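Members > Meetings > Minutes > February
Minutes, February meeting
Posted by the Secretary, Jallbridge Textile Care Association

Meeting opened at 7.10 pm. Minutes of the previous meeting accepted without change.

1. Visit to the Pulteck open day

Members who went to the open day at Pulteck reported back. The visit ran from 1 pm and the main interest was the cloth handling bench, where white cloth is worked on a wood-grain table by robot arms with two-fingered grippers.
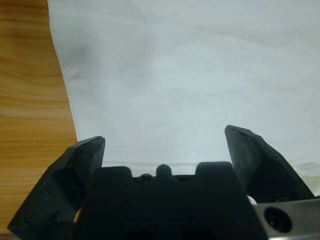
Gripper over the white sheet, fingers open.

Members asked how the grippers manage thin fabric. Pulteck staff said picking up a single layer is still the hard part, and that the program behind it is called Jakis. It has been trained on 413 recorded folds so far, with 520 planned by winter. The cloth is gripped at one point and the rest is left to hang.

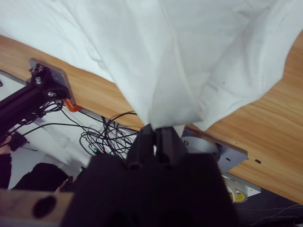
2. Discussion

It was felt that the bench is a long way from hotel volumes. One member noted that her own staff fold 100 hand towels before morning tea. Others thought it could suit small, steady jobs – face cloths and napkins were mentioned. Fitted sheets were raised and Pulteck made no promises.

Folded work on the table was also talked over.
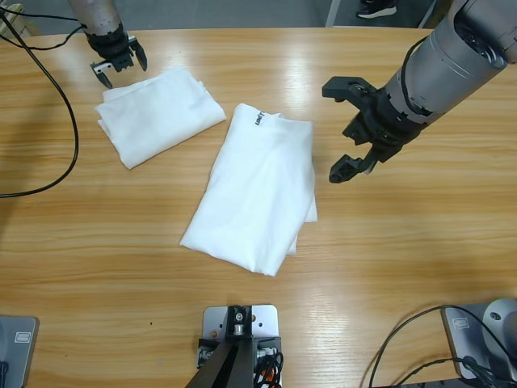
Members were divided on whether the standard would pass at the Chávez laundry, where edges must line up before anything is shelved. Labour costs were discussed but no figures were available. Pulteck has offered a second visit for up to 15 people.

Agreed: Secretary to accept the offer and ask for an afternoon time – parking was poor in the morning.

3. Other business

Dryer vent cleaning roster held over. Meeting closed 8.25 pm.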